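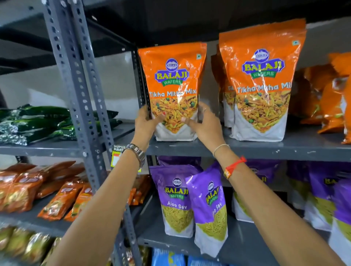 *By Lorraine Staniforth*

I have a weakness for any store where the snack aisle gets more space than the milk. Zoubi is that kind of place, and I drive 34 minutes each way on a Sunday to stand in front of its gray metal shelves and pretend I'm going to buy lentils.

My first love is Tikha Mitha Mix from Balaji Wafers, in the bright orange bag. The name means spicy-sweet, and that's the whole pitch! You get crunchy fried noodles, green peas, a bit of this and that, and (if you're me) no dinner. I like it over plain yogurt, or dumped on buttered toast with raw onion, which my neighbor Glenys Pearce thinks is a crime.

Stand-up pouches are lovely until they've been handled a few times. Then they slump, they crease, they lean on their neighbors, and the whole row goes. The trick is to hold the bag low with both hands, one on each side, and settle the bottom before you let go. Grab it by the top and it'll fold over the minute you turn around.

I do this with the other bags too, with purple bags of Aloo Sev next to the orange ones. Aloo Sev is the quieter snack, thin potatoey strands that I keep for sprinkling on soup.

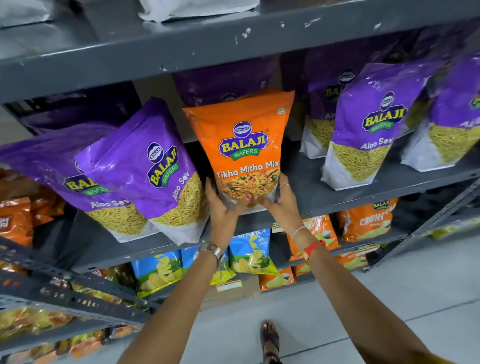 ## What to put it on

Start with chopped tomato, cucumber and lots of lime. Add the mix at the very last second, and eat it standing up.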